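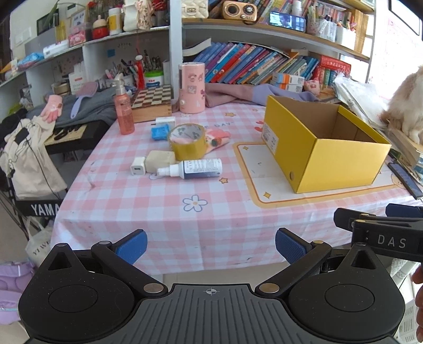 By Hafþórsson
Home & Work, September

The job sounds easy. Put the small stuff from the table into the yellow box. A roll of packing tape, a charger block, a spray bottle lying on its side. A child could do it before dinner.

Machines are still slow at it. Terkusden, which builds arms for packing lines, ran 300 tries at clearing a cluttered table last spring. Its arm did well with the tape and badly with anything soft. A glove folds when it is pinched, and the arm has to guess where the rest of it went.

Factories get around this by keeping things the same. At the Clesstead plant, one arm loads the same carton all shift, and the carton always sits in the same spot. Homes don't work that way. A patterned tablecloth can fool a vision system into seeing objects that are only printed on the fabric. Shelves fill up. The cat sits on the papers.

Elomen, a smaller company, is trying to learn from people first. Its workers do chores with hand-held grippers and record each one, so the software can copy how a person reaches and lets go. The company has 2192 recordings so far and says four chores are close to ready: boxing, stacking, wiping and sorting pens.

Close to ready means a person still stands nearby. Elomen has no price and no sale date. For now, the table gets cleared by whoever needs it next.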